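The tableware fair opens to the public on the last Saturday in July, and I went because Hauke Hinrichs had a spare ticket and I had a chipped dinner set. It takes place in an exhibition hall beside a ring road. The website promised 76 stands. It also promised parking.

I got in at ten, was handed a lanyard and a bag with another bag inside it, and started with Linell, who have the big corner pitch by the door. Linell sell what the catalogue calls hospitality whites, meaning the plates you have eaten off at every wedding you didn't want to go to. A dinner plate, they told me, should outlast 1,000 trips through a dishwasher. I asked what happened on the next one and was given a leaflet.

The leaflet was keen on rims. A broad one makes a modest helping look deliberate, and the hotel trade has been living off this for years.

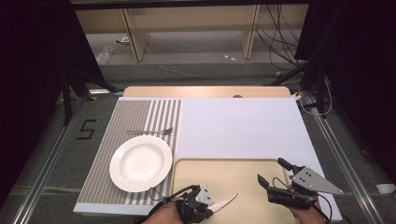 Hauke said I was being unfair, and that a broad rim is simply somewhere for the waiter to put his thumb. He has bought a lot of plates and may be right. He then went off to look at gravy boats and I didn't see him again until lunch.

Collell, two aisles down, do glazes. Their talk was billed for half past ten and began when the projector felt like it. I learned that there are a great many whites, that the English like theirs cold and the hotels like theirs warm, and that an unglazed foot ring will scratch whatever you stack it on. That last bit was worth the ticket, or would have been if I'd paid for it. I have been ruining my own plates for years by putting them away.

The chairs at the talk were the folding sort. I mention it for anyone thinking of staying for the second half.
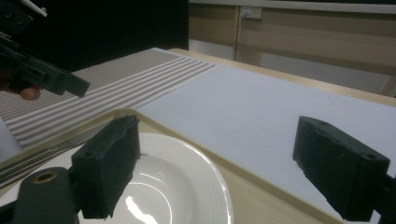 *Plain white, wide rim: still most of what there was to look at.*

Lunch was a baked potato, served on cardboard -- at a tableware fair. The queue had time to discuss this fully.

In the afternoon I found Phùng, easily the best stand in the building and tucked away behind the lavatories. Small runs, hand-thrown, bowls mostly, with a blue that goes nearly green where it pools. The prices were on tiny cards you had to bend down to read, and I think the bending was meant to soften the blow. A serving bowl was £352. I put it back using both hands.

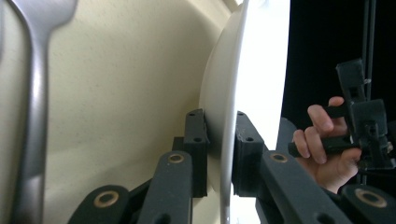 They do have a seconds shelf, though, and the seconds were lovely. I came away with a small dish for £22 that leans slightly, as I do after three.

Guko were at the far end with cutlery. Over an hour of my life went on fork balance, which is a real thing and can be tested by resting the neck of the fork on one finger. Mine at home fail, I've since checked. The man on the stand was very decent about it and tried to sell me a full canteen.

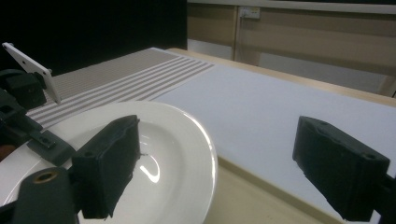

By four the exhibitors were wrapping things in newspaper and the better bargains had started. If you go next year, go late, take your own newspaper and eat beforehand. Phùng will apparently be nearer the entrance. The bus back into town leaves from the wrong side of the ring road, and the footbridge is further along than it looks on the map.

I didn't replace the dinner set.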